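1 May 2023
By Nneka Isah

Tidying a shelf is a chore most people finish while thinking of something else. For a machine it breaks down into finding the item, choosing a grip, lifting, and letting go in the right place. The last step gets the least attention in demos and causes most of my failed runs.

I logged 50 attempts at sorting small household items with the Rollusel planner. Mugs and wooden blocks went well. Anything thin went badly — a gripper needs an edge to close on, and a flat object on a flat table offers very little of one. Hường Hà suggested a softer fingertip, which I will try in June.

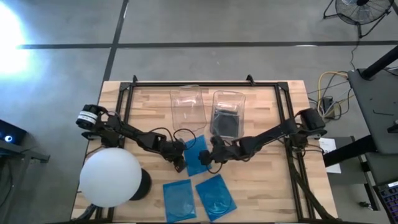 Transparency is the other open problem. Depth sensors expect light to bounce back from a surface, and clear plastic mostly lets it through. Two clear bins side by side, with glare across both and wood grain showing through the left one, are hard to segment. The translucent blue cases are thin as well, so they combine both faults. I would not hand this chore over yet.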